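布罗瓦德科姆开放日：看了一天帽子，最后没买帽子

先说交通，因为去之前我在网上找了半天都没有找到人写。Brovadcombe火车站出来只有一个出口，却有两块指向“工业园”的牌子，方向相反。我跟了左边那块，走到一家卖二手浴缸的仓库，仓库的人很客气，告诉我上一个找帽子厂的人也是从这里进来的。正确的走法是往右，过铁路桥，看见加油站以后继续走，一直走到你开始怀疑人生的地方，再走一个路口。公交8路也到，只是那天我等了两趟都没等到，第三趟从对面开走了。

Brarari做帽子，在本地算是有点名气，出了本地就要解释一下。我知道它，是因为前年冬天在旧货摊上买过一顶粗呢报童帽，里衬上缝着他家的标，戴到现在，除了把我显得像个欠租的诗人以外没有别的毛病。他们每年办一次开放日，今年是2021年11月13日，上一次因为众所周知的缘故停了。要提前在网上登记，登记表问得很细，除了姓名电话，还要填头围。我家里没有软尺，用手机充电线绕了一圈再拿直尺去量，填了个数，后来证明这个数属于一个比我聪明不少的人。

到门口是上午十点差一点。排队的人比我想的多，大部分有点年纪，大部分戴着帽子来，互相打量对方头上的东西，气氛有点像遛狗。前面一位先生戴的是灰色软呢礼帽，后面一位太太问他帽子多大年纪了，他说比他女婿进门早。然后两个人就开始聊女婿。

签到台发一张胸牌和一张折页，折页正面是厂区平面图，背面是隔壁一家瓷砖店的广告。平面图画得很漂亮，就是没有标“您在此处”。口罩必须戴，帽子进车间必须摘，这条规定让排队那群人脸色很不好看。门口专门放了一排架子寄存帽子，发号码牌，我的是80号。架子上很快就挂得像一家生意不错的旧货店，我心想这才是今天最好的展览，可惜不让拍。

带我们这一组的叫Kamil Tichý，高个子，嗓门小，在车间里这是个很要命的组合。他的讲解我大约听见了一半，剩下一半靠看他的手势。他有一个好处，就是你问什么他都停下来认真想，想到后面一组追上来为止。

第一站是料房。布卷从地板码到天花板，按颜色排，从黑到接近黑，再到不那么黑，然后忽然出现一卷橙色。有人问橙色做什么用，Kamil说是给铁路上的人做的，客户后来改了主意，布就留下了。他说这话的时候看了橙色布卷一眼，那种眼神我在家里看跑步机时也有。

料房里我学到一件事：棒球帽一类的帽子，帽冠通常由几片拼成，每一片都要顺着布纹的同一个方向裁，裁歪了戴一夏天就会拧。我回想了一下自己抽屉里那几顶拧掉的，一直以为是头的问题。

第二站裁剪。以前用的刀模还挂在墙上，一个个铁圈，形状像压扁的叶子，刃口朝里。现在大部分用裁床，只有小批量还用刀模和冲床。冲床那位师傅给我们表演了一下，咣的一声，前排的小孩开始哭，后排的大人开始鼓掌。他又冲了一下，小孩不哭了，改成要求再来一次。冲下来的布片发给大家做纪念，我拿到的是一片深绿色，现在夹在这本笔记里，已经开始掉毛。

第三站缝纫。这一段是整个参观里最安静的，机器声音当然大，人都不说话。缝帽檐的女工手很快，檐芯夹在两层布中间，一圈一圈车过去，线迹间隔完全一样，她中间还抬头看了我们一眼，线也没歪。我在旁边站了很久，久到她停下来问我是不是要用厕所。我说没有，就是看。她说哦，那边有椅子。

帽檐上的线迹圈数是有讲究的，这个我之前没注意过。有的厂车六圈，有的多些，越密檐越挺，也越费工。Kamil说有客户专门来数，数完写信。他没有说信里写什么，从表情看应该不是感谢信。

第四站蒸汽定型。一排铝制的头，下面通着蒸汽，把缝好的帽子套上去，一踩踏板，白汽冒出来，整间屋子像一群没有脸的人在洗桑拿。我眼镜全花了，只听见旁边有人说“真舒服”，接着有人说“您别靠那个”。定型的时间长短看料子，棉的短一点，呢的长一点，羊毛的不能急。这里还有几个老木头模，边缘磨得发亮，用来做传统款式，每个底下刻着尺寸和一个人名。问人名是谁，Kamil想了很久，说大概是头的主人。

中午在食堂吃。开放日供应套餐，汤、面包、一块苹果糕，用券换。汤是豆子汤，盐放得很有主见。苹果糕好吃，我吃完去问还能不能再买一块，窗口的人说一张券一块，没有券不卖，我说我可以付钱，她说钱不是券。我尊重这种逻辑，回座位看别人吃。

同桌坐着一对从外地来的夫妻，住在镇上的Trustden，是那种楼下酒吧楼上客房的老旅馆。太太说房间挺干净，就是窗户朝着酒吧的排风口，昨晚梦里全是炸鱼。先生收集帽子，据他说家里有2,000顶，太太在旁边用嘴型说了个别的数目，我没看懂，只看出来她更有把握。我问这么多帽子怎么放，他说关键是不能叠，叠了帽冠会塌，要一顶一顶分开，冠朝上，檐下面最好垫空。太太说所以客人来了睡客厅。

下午是展示间，也是我最想看的部分。登记表上写的是“成品陈列与试戴”，平面图上画成一个很大的长方形，走进去才知道平面图有点乐观。地上铺着灰色条纹地毯，从轰隆隆的车间出来踩上去，脚底忽然有了教养，大家说话声音都自动低了一半。黑色立柱的架子旁边是一张两层的黄桌子，黄得十分坚决，我从门口一眼就看见它，第二眼才看见帽子。

负责这一间的是Danica Machala，胸牌上写着“陈列”。我问她桌子为什么是黄的。她说第一年用白桌，浅色帽子放上去像丢了一样；第二年用木桌，棕色帽子又没了；黄色是吵出来的结果，因为他们家几乎不做黄帽子。我觉得这理由很扎实。唯一的代价是在这张桌子跟前待久了，看什么都发紫。

她摆帽子有自己的一套。每顶之间要留出够一只手伸过去的空当，人拿的时候才不会把旁边那顶扫下去。檐的方向也要管，不许正对着门。我问正对着门会怎样，她说看着像在等人。我本来想笑，后来回头看了看那张桌子，竟然觉得她说得对。 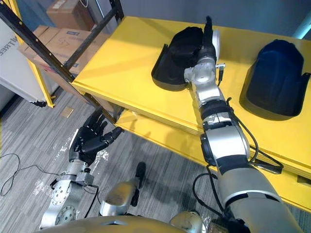
黄桌上层的黑帽与深蓝帽

黑的那顶在桌面差不多正中，冠朝上，檐硬硬地歪向左边，光打下来，在黄桌面上压出一块很重的影子。它有一种刚刚拒绝了别人的神气。深蓝那顶放在它右边，隔着一段距离，冠也是鼓着的，底下一圈边往外张开，看上去脾气好一些。我在两顶之间犹豫的时间，比当年挑大学专业长。

顺便说一句深蓝。车间里的人不叫深蓝，叫“晚上蓝”，因为只有晚上才分不出它和黑。陈列间的人最怕顾客拿着深蓝去灯下问这是不是黑的，更怕顾客买了黑的回家，在阳光底下发现是深蓝的，再坐8路车回来换。Danica的办法是一黑一蓝总放在同一张桌上，让它们自己作证。我试了试，两顶放在一起一目了然，眼睛移开去看别的再回来，又要重新想一下。

接着是试戴。规矩是先量头，戴一次性的薄纸衬，试过的帽子放进一个筐，由他们拿去处理之后再回来。量头的小伙子拿软尺在我额头上绕了一圈，看了看登记表，又绕了一圈，很有礼貌地说“可能是登记的时候四舍五入了”。我说用充电线量的。他说上午也有一位用充电线量的，只是那位量出来偏小。

我头上能戴的尺码其实不多，属于两个号之间，小号勒，大号转。以前我以为是命，Danica教了我一个办法，把帽子内侧吸汗带翻出来，后半圈塞一条窄窄的软木条，帽子就不转了，前面还不顶脑门。软木条他们卖，一小包13条，价钱便宜得让人不好意思只买这个。我就只买了这个。

再记几条她说的养帽子的办法，大家可能用得上：

布帽子不要丢洗衣机，尤其不要跟牛仔裤一起。非要洗就用凉水，软刷子顺着一个方向刷，洗完套在倒扣的碗上晾，碗的大小比头略小。我问用什么碗，她说家里最丑的那个。

呢帽淋了雨别烤。先把吸汗带翻下来，让它立着，帽子靠带子站住，慢慢干。放暖气上的后果她没有细说，只是从抽屉里拿出来一顶给我们看，尺寸适合猫。

檐不要掰。这条她说了两遍。买回来先掰两下帽檐，全世界的人都有这个习惯，弯檐的款式经得起，硬檐的经不起，芯一裂就有一道白印，再也回不去了。她说话的时候，我旁边的先生把手里那顶轻轻放回了桌上。

拿帽子别捏帽冠前面那个尖。电影里的人都那么拿，电影里的帽子有人换。

我还问了一个憋了很久的问题，就是帽顶那颗小扣子有什么用。料房的人说用来压住几片布汇到一起的那个点，缝纫的人说没有它也缝得住，Danica说有它好看。三个部门三种说法，我都记下来了，回去的路上摸了摸自己那顶，报童帽，也有一颗，包布的，松的。

展示间隔壁是他们新副线Ghaffari的小房间，走年轻路线，灯光偏暗，音乐偏响。帽子都很薄，可以折起来塞进口袋，讲解卡上写着“为移动中的人设计”。我坐着看完了那张卡。价格比主线还贵一点，据说是因为折叠以后要能弹回来，弹回来是很贵的。房间里有一位父亲在跟儿子解释为什么一顶可以折成饼的帽子要这么多钱，儿子说你不懂，父亲说我确实不懂，然后付了钱。

工厂店在出口，按照全世界开放日的规律，想出去必须从里面穿过。瑕疵品一律在大木箱里，自己翻。所谓瑕疵有时候要找很久，我翻到一顶灰格子的，里外看了三遍没有看出毛病，去问收银的姑娘，她接过去一秒钟指给我看：左右两片的格子没有对齐，差了一线。从那以后我就只看得见那一线。她等于亲手毁掉了一单生意，态度倒是很诚恳。

至于那两顶，黑的没有我的尺寸，要订，等到什么时候说不准；深蓝的我戴上去照镜子，像是来查水表的。Danica站在镜子后面，职业素养很高，只说“这个颜色耐脏”。我把它放回去，按她的规矩让帽檐别朝着门，她走过来又挪了挪。我挪得显然还差得远。

出门取寄存的帽子。80号交上去，里面的人找了一会儿，拿出一顶非常好的深棕色绅士帽。我犹豫了大概两秒，这两秒我不打算美化。最后还是说不是我的，那人看了看号码，发现牌子拿倒了，是08号，遂换给我我那顶欠租诗人。08号的主人就站在我后面，一直没有说话，接过帽子的时候对我点了点头，点得很慢。

几条实用的，给明年想去的人：

登记要趁早，名额在九月放出来，上午场先满。下午场人少，但蒸汽定型那一站据说四点以前就收工，去晚了只能看见凉的铝头。

穿平底鞋。车间地上有格栅，有一位女士的鞋跟卡进去了，Kamil蹲下来帮她拔，嗓门那么小的人，那一下倒是喊出声了。

带软尺，或者量完头再填表。

车间不让拍照，料房和展示间可以，关闪光灯。

苹果糕一张券一块，如果有同伴不吃甜的，请珍惜这个同伴。

回程我没有再等公交，走路去车站，天已经快黑了，过铁路桥的时候风很大，对面过来的几个人都用手按着头顶，胸前还挂着开放日的牌子。桥那头二手浴缸的仓库还亮着灯。软木条当晚就塞上了，塞在后半圈，照她说的；帽子不转了，紧了一点，我又抽出来半条。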